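Vomance Recipe Card Transcriptions
README, version 2

What this is

Vomance is a set of typed-up household recipe cards from Grodville and the farms near it. The cards were written by hand or on a typewriter between the 1930s and the 1980s. Each one has been transcribed in full, with the spelling left alone, and given a few extra fields so that the set can be searched and sorted.

The set has 945 cards. Of these, 69 have writing on the back that belongs to a different recipe. Those backs are kept as notes on the front card and don't get a record of their own.

Files

cards.csv holds one row per card. It is UTF-8 with commas as separators, and any field with a line break in it is quoted.
units.csv lists the measures found on the cards and what we take them to mean in cups, spoons and grams.
boxes.csv lists the 22 recipe boxes the cards came out of, with the size of each box and the decade most of its cards seem to date from.
changes.txt lists what changed between versions.

Fields in cards.csv

card_id: a letter for the box and a running number, for example K-014.
title: as written. Blank if the card has none.
body: the full text, line by line.
hand: typed, cursive, print or mixed.
credit: yes or no. Yes means the card says whose recipe it was ("from Aunt so-and-so"). The names themselves have been replaced with [name].
kind: bread, cake, cookie, pie, pickle, meat, soup, candy, other.
oven: the temperature in Fahrenheit if one is given, or the word used, such as slow, moderate, quick.
unclear: number of words marked with [?] in the body.

How the text was typed

Two people typed each card without seeing the other's version. Where the two differed, a third went back to the card. Crossed-out words are kept between double slashes. Words added later in another ink are kept between plus signs. Fractions are written out with a slash, so one and a half cups is 1 1/2 c. and never a decimal.

Spelling has not been fixed. "Choclate," "vinager" and "tea sp." are all in there many times. If you want clean text for search, build your own column and leave body as it is.

Abbreviations were the hardest part. A capital T is nearly always a tablespoon, but in box F the writer used T for both spoons, and the size has to be guessed from the recipe. These rows have "F-spoon" in the notes column of units.csv.

Known problems

Pickles are overcounted. Box K belonged to someone who copied the same bread-and-butter pickle several times, with small changes in the sugar.
The kind field was filled in by title first and body second, so a few dishes called "pie" that have no crust are still listed under pie.
Water stains made 49 cards partly unreadable. They are included, and the unclear field is high for them.
Dates are only given by box. Please don't use them to date a single card.

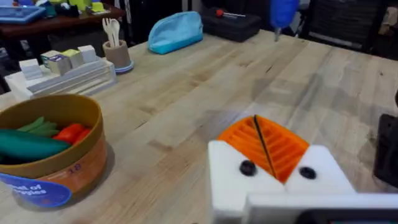
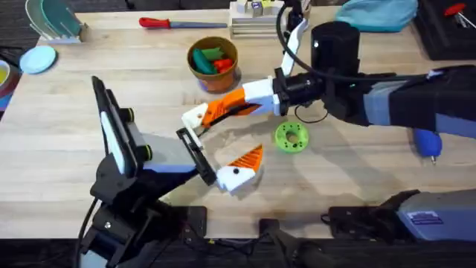
Using the recipes

The instructions are old and have not been tested. Canning and pickling cards in particular should be treated as history. Many give no processing time, and some call for sealing jars with paraffin, a practice no longer advised. Check a current canning guide before you put anything up.

Terms

The transcriptions and the tables may be copied, changed and shared, including for paid work, as long as Vomance is credited. The families who lent the boxes have agreed to this. Card scans are not part of the release.

Changes

Version 2, 13 October 2026: added boxes.csv, split "dessert" into cake, cookie, pie and candy, fixed line breaks in box C.
Version 1, April: first release, without the oven field.

Corrections

Send the card_id, the line as it stands and the line as you think it should read. Please send one card per message. Changes to units.csv need the card_id of at least one card where the measure is used.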